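From: Liesl Widmer
To: draltham-home list
Subject: Re: [draltham-home] Black clothes, dark cushions and a light sofa

Dear all,

Thank you for the many answers to my first message in April. I did not expect so much mail about a sofa. I will try to reply to the points in order, and I have some new questions at the end. Please excuse my English where it is stiff. I read everything twice before I send it, but mistakes stay in.

On the evening after my first message, Bachmann wrote:

> Liesl, three questions before anybody can help you.
>
> 1. Is the cover removable? Look underneath for a zipper. Some makers
> put a zipper only to get the filling in, and you are not supposed
> to take the cover off for washing. If there is no washing label
> next to the zipper, leave it closed.
>
> 2. What color is the stuff that comes off? If it is fluff, it is
> from the clothes and a brush will do it. If it is dye, it does not
> come off with a brush and you should stop putting the dark cushion
> on that sofa until you have tested it. Rub the cushion with a damp
> white cloth for a minute and look at the cloth.
>
> 3. How do you put the laundry away? I ask because in our house the
> sofa was the place between the dryer and the closet, and things
> stayed there for days. We had a gray sofa so it did not matter.
> On pink it will always matter.
>
> I would not use the spray from the supermarket before you know the
> answer to number 2.

So, the answers.

Number 1. There is a zipper along the back of each seat cushion, and there is a label, but it was folded inside and I found it only with a flashlight. It says hand wash, cold, and dry flat. I have not done it yet. A seat cover of this size, dried flat, needs the whole balcony, and my balcony belongs to the tomatoes at the moment. The cover of the back part does not come off at all.

Number 2. I did the test with the damp white cloth, on the black cushion first and then on two of the black sweaters. The cushion gave nothing. One sweater gave nothing. The other one, which I bought from Stostico in the winter, made the cloth gray after half a minute. I washed it alone with cold water, and I repeated the test, and it was still a little gray. It is now not allowed to touch the sofa. I was glad that it was not the cushion, as I have had the cushion longer than the sofa and would not like to give it away.

Number 3. Here I have to admit that Bachmann described my home without having seen it. The sofa is the nearest soft place to the drying rack. Everything that is dry goes there first. I always intended to fold it the same evening.

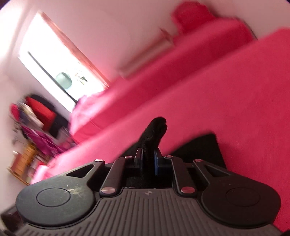

What I changed is small. I now sort the dry laundry at the rack, before I carry it. The dark things go directly over my arm and to the bedroom, and only the light things may come to the sofa to be folded. It takes me 13 minutes for a normal load, including the socks. Before, I never measured it, but I am sure that it was longer, as I folded some things twice after they had slid down behind the seat.

For the fluff I tried three of the tools that you recommended. My experience was as follows.

The sticky roller works very well on the arm rests and badly in the seam between the seat and the back. It also uses many sheets. I went through 53 sheets in the first month, which seems to me too much paper for one sofa.

The rubber glove, slightly damp, was the best for the large surfaces. You pull always in the same direction and the fluff makes a small roll that you can pick up with two fingers. The person who wrote that it should be a glove without a pattern on the palm was right. Mine has a pattern, and I had to buy another pair.

The clothes brush from Hestholm is a good brush and I like to use it for coats. On the sofa it moved the fluff from the left to the right. Perhaps my technique is wrong. If somebody here has this brush and is satisfied, please tell me how you hold it.

One person asked me privately why I do not simply put a blanket over the sofa. I understand the suggestion and I thank him for it, but I chose this color after a long time of considering, and I would like to see it. My mother had covers over all good furniture. The sofa under the covers was green, and I learned this when I was eleven.

Another suggestion was to wash all black clothes inside out and to clean the filter of the dryer after each load. I do the first already. I have no dryer, only the rack, and I think this is a part of the problem, because the fluff that a dryer takes away stays on my clothes. Now I shake each black piece two or three times out of the window before I hang it and again when it is dry. My downstairs neighbor has not complained so far. With fuzzy fabrics the shaking helps less, and for these I use the sticky roller on the garment itself, so that the sofa does not need it afterward.

Now my new questions.

First, has anybody washed a big seat cover by hand in a bathtub? I would like to know how much detergent you used, and how you got the water out. I am afraid of wringing it, as the seams are long and the label does not say anything about spinning.

Second, does it become lighter in color? If I wash only the seat covers and the back stays as it is, I could have two pinks in the end, and then I would have to look at this every day. I wrote to the shop. They answered that "a slight variation is possible," and I do not know how slight is slight.

Third, the corners of the black cushion have become soft, and it lies flat on the sofa where before it was standing. Can one buy only the filling? The cover is still good. I measured it and I found fillings of the same size, but in the old discussion on this list (message 3463, for those who use the archive) it was said that one should take the filling a bit larger than the cover. How much larger? I would not like to fight with the zipper.

Fourth, and this is less urgent: where do you put the clothes that are worn once, but are not dirty? I cannot put them back into the closet, and they are not for the laundry. At my place they also arrive on the sofa in the end, mostly the black ones. A chair would only be a second sofa. I have thought about hooks behind the door, but the door is a thin one and I rent the apartment.

I will report about the seat cover when the tomatoes are finished and the balcony is free. If somebody near Draltham would like to have the second sticky roller with its refills, I can bring it to the next swap evening. It has not been opened.

One more thing for the moderator: the list page says that we are 236 members, but my first message came back from two addresses with an error. I forwarded both errors to you in the morning. Please tell me if you did not get them.

With kind regards,
Liesl Widmer

PS: To the person who asked for the name of the detergent for black clothes: I have changed to a liquid one without any perfume, and I use less than the cap says. I threw away the bottle before I wrote down the name, but I will buy it again at the end of the month and then send it to you directly.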